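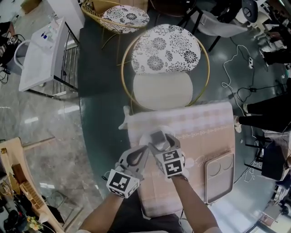
Figure 3. A checked pink cloth laid over a round glass table.

3.2 Cloths and the glass table

Glass tables arrive in a household with great ceremony and are then covered up. Of the 221 homes we visited in Murkia, 213 kept something on the glass at all hours, most often a folded cloth like the one in Figure 3. Owners told us the cloth was there to protect the table. When asked what protected the cloth, several produced a second cloth.

MacPherson's earlier survey in Zudau treats this as thrift. We are less sure. A thrifty person might have bought a cheaper table. Dufour households, who mostly own plain wooden ones, left them bare and seemed puzzled by the question. Fingerprints came up in nearly every interview, and with more feeling than rent. One respondent had last seen the whole of her table in October, when her sister visited, and did not expect to see it again before the next visit. We return to guests, and the tidying they cause, in Section 4.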